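Okstead play food set, fruit and veg

I bought this in June for a four-year-old who had worn out a smaller set from Vesham. It comes as loose pieces in one cardboard box with no tray or bag to put them in. We keep the fruit and the vegetables apart and use our own plates and a green tray for sorting.

The fruit is the better half. The sizes are sensible, so the oranges are bigger than the plum, and a child can get a hand round any of them. The skins have a slight sheen that wipes clean with a damp cloth. The colours have held up after 77 days of near daily use, apart from one apple which has a scuff near the base.
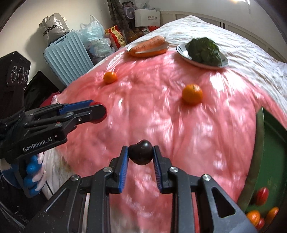 Are the small pieces safe for a toddler? The box says three and over, and I would stick to that, as the smallest fruit would fit in a young child's mouth.

The vegetables are more mixed. The carrot is a good solid shape and the broccoli is fine. The leafy greens are the weak point, as the leaves bend and don't go back. Ours were creased when they came out of the box. The peppers are light and roll off anything without a rim.

We play on the bed with a plastic sheet spread out, which makes it quick to gather everything up at the end. The usual game is a shop, or sorting by colour, with the apples in one place and the mandarins in another. An older child could do more with it, but there are no price cards or baskets, and the Grernberg set does include those. The Grernberg fruit is all one size, though, and I preferred this.

The paint had a faint smell for the first 2 days. I left the lid off the box and it went.

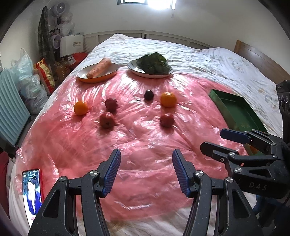 Chuang wrote underneath that the leaves on theirs went flat within a month, and that pressing them under a heavy book made it worse. Their apples were still in good order and they would buy the fruit again if it were sold separately.

I would too. As a full set I give it 4 out of 5, with the mark lost for the greens.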